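Who Owns the Moon?

No country does, which has not stopped people trying to sell it. In 1967 a lot of governments signed a treaty saying that space belongs to everyone, and that nobody may park nuclear weapons up there. Very sensible, for grown-ups.

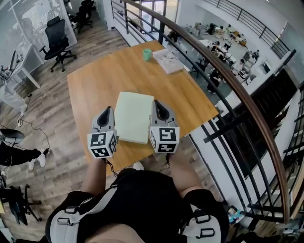 A wooden table with a small green cup near the far side.

The tricky bit is satellites. Suppose the Endico company's satellite drifts 300 metres from its neighbour. Is it spying, or just lost? The treaty doesn't say - so lawyers argue, and lawyers are paid by the hour.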